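Mimis, Table Two: Pictures From the Collection Days

Posted 20 October 2025

Mimis is our project for teaching a pair of arms to tidy small objects. Most of it so far has consisted of people tidying small objects. We do this with a hand-held gripper in each fist, over and over, while cameras on the grippers watch, and at the end of the day the recordings go to the training machine and we go home with sore thumbs.

Several readers asked to see the work. We warned them. What follows is a small gallery from table two at our Prostau workshop, with notes on how the examples get made and what we have learned to stop doing. Anyone hoping for sparks should try the welding people down the hall.

The job

The task sheet calls it "small item, lidded container, two hands." One hand looks after the container and the other looks after the item. A full example starts with the item out on the paper and ends with the item put away, and the whole thing has to be done the way you would want an arm to do it: no flicking, no scooping the thing against your sleeve, no nudging it with a knuckle when you think the cameras won't notice. The cameras notice.

Our target for this task is 322 good examples. The word "good" is carrying a lot of weight there. We are well past 322 if you count the ones where somebody sneezed.
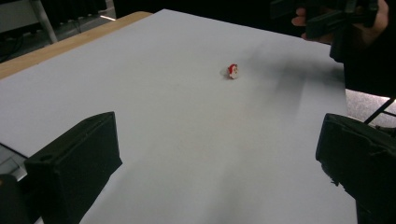

The smaller the item, the more the approach matters. With a mug you can come in from nearly any direction and the fingers will find something to close on. With a little plastic trinket you get a short window, and if you come in too low the fingertips drag on the paper and push the whole sheet along with them. We tape the corners now. We taped them with the wrong tape first, and for a while part of the learning problem was the tape.

We also change the start position every time. People are terrible at this. Ask a person to put a thing down at random and it goes to the middle of the table, or to what they believe is a daring spot slightly to the right of the middle. So there is a printed list of positions, generated by a script, and you place the item where the list says even if it feels silly. The first batch was done before the list existed, and the model trained on it became extremely confident about the middle of the table and had no opinion at all about the rest.

Two hands, one brain

The two-handed part was supposed to be easy, on the grounds that everyone doing it has two hands. Then you put a gripper on each and find out how much your fingers were doing without telling you. Opening a lid with bare hands takes no thought. Opening one with four rigid fingertips is a negotiation, and the lid usually opens the talks by snapping shut.

Our house rule is that one hand commits before the other moves. The hand on the container gets there, settles, and stays put. Only then does the second hand go to work. It makes each example a little slower and a great deal easier to learn from. When both hands move together the recordings look lovely and the model picks up a sort of anxious double wave.
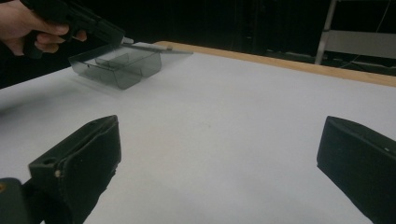 The far gripper at the divided box, lid toward the back of the table. The near gripper stays open.

See-through containers deserve their own paragraph of complaint. They were chosen by the team at Lomier, who are lending us the arms and who have a list of things they would like the arms to cope with. Clear plastic is near the top of it. A clear lid picks up light from one side and more or less vanishes from the other, so the same box can look like two different boxes depending on where you stand. A person gets over this at once. The model needed 73 additional examples of nothing but clear lids before it stopped closing its fingers on a patch of air beside one.

We did ask whether the arms could be sold only to people with cardboard boxes. Lomier are thinking about it, by which we mean they laughed.

What we write down

Every take gets a line in the log. The line has the task, the start position from the list, which hand went first, and one of three marks: keep, fix, bin. "Fix" means the action was fine and something around it wasn't, such as a recording that started late. "Bin" means bin. There used to be a fourth mark, "maybe," and we removed it in January when it had become the most popular one by a wide margin.

There is a notes column too. It's meant for things a later reader would need. A sample from this month:

lid bounced, caught it, keep
wrong position, read the list upside down
gripper squeaks, does it always squeak
dropped item, picked it up again properly, keep
yes it always squeaks

The fourth of those is worth a word. We keep the drops, provided the recovery is done with the grippers and done calmly. Early on we threw out anything with a fumble in it, and ended up with a model that could do the job perfectly and had no idea what to do once it hadn't. It would let go of something too soon and carry on to the end with empty fingers, very smoothly, like a waiter with no tray. So now the clumsy members of the team are an asset and have asked for this to be mentioned in their reviews.

A note on rings

Rings are the worst of the small items and we are fond of them. Laid one way, a ring gives you a thin band to pinch. Laid another way, you are trying to lift whatever decoration is stuck on it, and the band swings out behind like a tail. If the band is clear plastic, see the complaint under the previous picture and read it twice.

The list gives an orientation for rings as well as a position, and we set them down by hand and then check from the gripper's side of things before starting. A ring that looks easy from standing height may be offering the near gripper nothing but an edge.

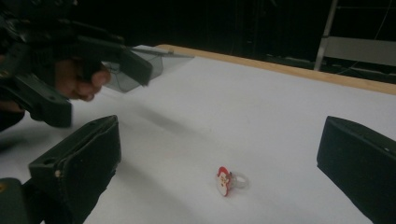 How many is enough

Across all the tasks on table two we have 3,225 takes logged, keeps and bins together. Visitors ask whether that is a lot. It depends on whether you are the training machine, which would like more, or the person who did the lids, who would like to sit down.

We work in blocks of eight takes and then swap. Eight is short enough that you are still paying attention at the end. We tried longer blocks and could see the exact point in the recordings where the operator started thinking about dinner: the moves get quicker, the start positions drift home to the middle, and the notes column goes quiet. Shorter blocks meant we spent the day handing grippers back and forth and wiping off the handles.

Swapping has another use. Everyone has a style. One of us comes at things from high up and drops straight down, one sidles in from the right, and one pauses over the item for so long that the model trained on those takes developed a habit of stopping to reflect. A mixture evens most of this out. The pausing has mostly gone, although it came back last week on the rings, where we think it may be justified.

Next on the table

The Dương set comes next. It is a task list we were sent with softer items in it: pouches, folded cloth, a glove. Soft things have the charming property of being a different shape every time you touch them, so the position list will need a new column and we have not agreed on what to call it. The current favorite is "crumple."

We also need fresh paper for the table, since the present sheet has picked up smudges and we would like the model to learn about objects before it learns about smudges. A few sheets with smudges will be kept on purpose and mixed back in later. They are in the drawer marked DIRTY PAPER DO NOT THROW OUT, and two of them have already been thrown out.

Comments are open under this page. Questions about the grippers can go there too, including the squeak, which is coming from the left one.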